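Ripple on 24 V supply when servo bus is active

tghanem
Lutura supply, bench load, ripple 17 mV. With the arm bus enabled it goes to 73 mV. Scope ground is at the supply terminal. Is the output cap undersized?
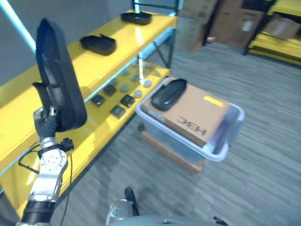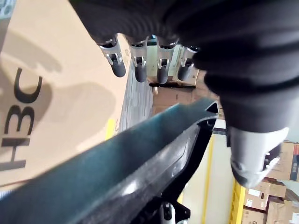

Arm and hand, bus enabled.

koubek_b
What bandwidth limit on the scope? A long ground lead picks up PWM edges and shows them as ripple.

tghanem
20 MHz limit, spring clip ground.

dridora
Cap is too small. Add 1000 uF at the driver.

koubek_b
Disagree. Bulk capacitance does little at PWM frequency if the ESR is high. Try 10 uF ceramic across the driver input first.

dridora
Ceramic alone can ring with the cable inductance. You want the electrolytic for damping.

tghanem
Fitted both. 23 mV now. Will test each separately.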